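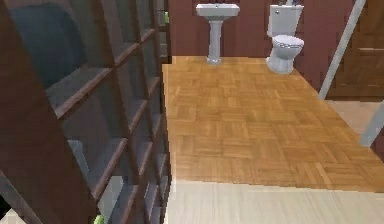 What happens at a midwife open day, and is it worth going if you're not expecting a baby?

Mostly you talk to the people who do the work, try out some of the equipment on practice models, and sit in on a short session or two. I went with no baby on the way and no plans for one, and I stayed until they were stacking the chairs.

The Rurnwood Birth Center holds its open day every spring, and this year's was on 23 March 2024. I'd wanted to go ever since my sister had her second child there and came home talking about nothing else for a month. So I took the early bus, got lost once (the stop after the bridge is the right one, whatever the sign tells you) and walked in just as Shanti Goel was starting her welcome talk.

Shanti has run the center for 16 years, and she talks fast and with her hands. She told us that in the early days most women in the valley met a midwife for the first time when labor had already started. Now most of them come in during the first few months. Last year the center attended 113 births, and 94 of those mothers had come to every one of their checkups. You could see how proud she was of the second number. A man near me asked about the ones who'd missed some, and she gave him a straight answer: the bus, mainly, and work. Farm jobs in the valley pay by the day, and a checkup can cost a woman half of it.

That led into the part I enjoyed most, a long talk about the Brornari visits. Brornari is the farthest village the center covers, up past the quarry, and two midwives go there twice a month. Akash Lodhi drives them and has picked up a good deal along the way. He explained how to tell a worried grandmother from a grandmother with a real reason to worry, and had the whole group laughing. He also had a lot to say about the road.

After that we split up and I went with the group doing hands-on practice. Have you ever tried to find a baby's position by feel, through a padded model belly? I was sure I had the head. I had the bottom! Vikas Nautiyal, a second-year student, very kindly moved my hands and told me that everyone gets it wrong at first, and then showed me how a head is harder and rounder and rocks a little when you press on it. He'd practiced on the model every evening for weeks before he was allowed near a real belly.
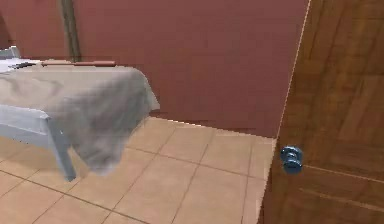
I went around again and got it right the third time, which pleased me more than it should have. The woman next to me was seven months along and tried it on herself, with a midwife guiding her, and the look on her face when she felt a heel push back was lovely.

Lunch was lentils and flatbread, with a pickle I asked for the recipe for and didn't get. I sat across from Dinesh Awasthi, who leads the fathers' evenings. I hadn't known there were any. They began in October with four men and a pot of tea, and now 30 are signed up. They go over what labor looks like from the other side of the bed, what to pack, when to call, how to tell if a new mother is low in a way that needs help. Dinesh lets them ask the questions they'd be too shy to ask with their wives there – sex, money, whether it's all right to be scared. One of the men at our table said he'd learned to swaddle before his brother-in-law did and had been unbearable about it since.

The afternoon talk was on feeding, and it was packed. Bhatt, the pharmacy in town, had sent over iron tablets and a leaflet in three languages, and the speaker went through what's safe to take while nursing and what isn't. Very practical, very little scolding. She was especially good on the first week, when so many mothers decide they don't have enough milk and give up, often when things are going just fine.

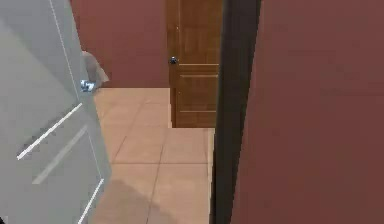

She also asked us to stop telling new mothers what we did in our own day, unless they ask. A few people looked at their shoes. I was one of them, and I don't even have children, I just have opinions about my sister's.

I had a few minutes with Craig MacAulay before I left. He's spending a year there to set up the Flatar records, a simple system of paper cards that go home with the mother so that any clinic she walks into can see her history. Paper, because phones get sold or run out of battery. The trouble is that two of the neighboring clinics don't fill the cards in yet, so there are gaps. He's visiting both of them next month and sounded hopeful about one.

A few notes if you're thinking of going next year. Entry is free and children are welcome. The hands-on session fills up, so put your name down when you arrive. Bring small change for the tea. The last bus back leaves at ten past five, and I very nearly missed it asking Vikas one more question about heads.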